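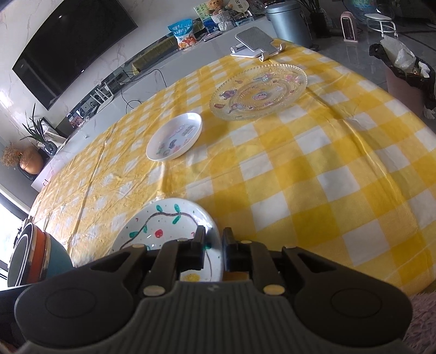
Roltier发布家庭餐桌整理项目“Jokport” 5月起开放报名

（Roltier供稿）家里的盘子碗，用完洗好，往往就那么摊在桌上。怎么分、怎么叠、放哪儿，各家各样。Roltier今日宣布，与餐具收纳工作室Pasaribu合作推出的家庭餐桌整理项目“Jokport”，5月起接受报名，首期名额377户。

项目不卖柜子，也不推销收纳盒。只用家里现有的东西。一张桌子，一块桌布，几只常用的盘碗，够了。

首批试做在客厅圆桌上进行。桌布是黄白格子的，有皱，没熨，照用。手绘盘子、小白碟、带卡通图案的透明玻璃盘，都是寻常人家会有的款式，大小不一，边沿也不一样。玻璃盘的边是波浪形的，和平边盘子混着叠不太稳，手册里单独列了一条。

手绘盘单独放。画着藤蔓和绿叶的那只，盘心还有像牛油果、樱桃的小图案，盘面朝上，不压东西。这类盘子多半是孩子或家人画的，磕了没处配。

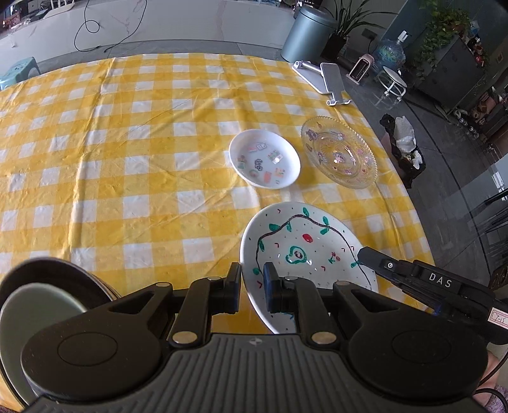 怎么做

整套流程53分钟，两个人可以一起做，一个人也行。先清桌面，再按材质分：陶瓷一堆，玻璃一堆，不锈钢一堆。然后才按大小叠。顺序别反，反了要重来。

碗比盘麻烦。深浅不同，硬套进去容易卡住。手册建议陶瓷碗和不锈钢碗分开叠，中间垫布。锅放到最后，锅盖另外收。

“我们试过很多种分法，最后留下来的是最笨的那种，”项目负责人Viera Hrnčiar表示，“老人能照做，小孩也能照做，这个最重要。桌布皱不皱，电视柜上堆了什么，先不管，一次只弄一张桌子。”

她补充说，不少家庭吃饭和待客都在客厅，遥控器、绘本、零食、餐具挤在一处，是很平常的事。下一版手册会加上电视柜和线材的内容，目前正在整里。
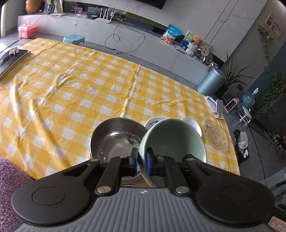

图：客厅圆桌上的浅绿色陶瓷碗与不锈钢碗

报名与资料

纸质手册首印2,000册，由Bavex负责印制和寄送，报名家庭每户一册，余下的放在合作社区的活动室，可自取。手册附分类贴纸2张，贴柜门内侧用，揭下来不留胶。

报名家庭需自备餐具和桌子，桌子方圆不限。项目组不上门，遇到问题可以打电话或者留言，工作时间为上午九点至下午五点，中午有人值班。

完成之后愿意的话，可寄回手册最后一页的反馈表，写写哪一步最费时间、哪只碗最不好放。反馈会用于修订第二版，不公开姓名和住址。

报名入口随5月通知一并公布，额满即止，请以通知上的为准准。

关于Roltier
Roltier从事家庭生活类内容的策划与出版，Jokport为其餐桌系列的第一个项目。

媒体联络：Roltier传播组，Viera Hrnčiar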